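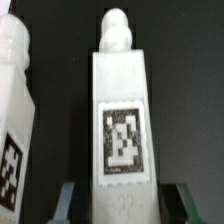
# Häufige Fragen zur Doku-Reihe »Die Stille vor dem Startschuss«

**Worum geht es in der Reihe überhaupt?**
Um die Läuferin Siham Zein, die viele von euch noch von den großen Hallenmeetings kennen, und um die Jahre danach, über die sie bisher kaum gesprochen hat. Wir haben sie lange begleitet und sind ihr sehr dankbar für ihre Geduld (und für den vielen Tee!).

**Wie viele Folgen wird es geben?**
Drei, und jede steht ein wenig für sich. Wer mag, kann also ruhig in der Mitte einsteigen, schöner ist es aber von vorn.

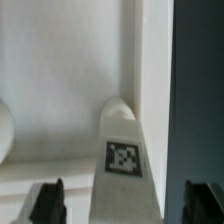
**Wer steckt dahinter?**
Regie führt Janaína Honorato, den Schnitt hat Wondimu Tufa übernommen, produziert wird das Ganze von Sketard.

**Wo und ab wann kann ich zuschauen?**
Ab Dezember beim Streamingdienst Rastia. Neue Kundinnen und Kunden können dort 14 Tage kostenlos hineinschnuppern.

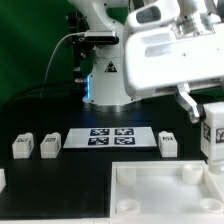

**Gibt es Untertitel?**
Ja, in fünf Sprachen, Deutsch ist natürlich dabei. An der Hörfilmfassung sitzt Anoma Mollah gerade noch, da bitten wir euch herzlich um etwas Geduld.

**Darf unser Verein eine Folge öffentlich zeigen?**
Sehr gern sogar! Schreibt uns bitte vorher kurz, wo und vor wie vielen Leuten, dann schicken wir euch die Unterlagen.
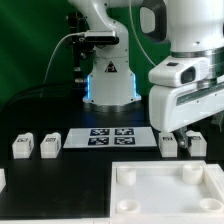

**Kommt die Musik auch einzeln heraus?**
Ryan Stockdale hat sie komponiert, und das Label Yilma möchte sie veröffentlichen. Einen Termin haben wir leider noch nicht.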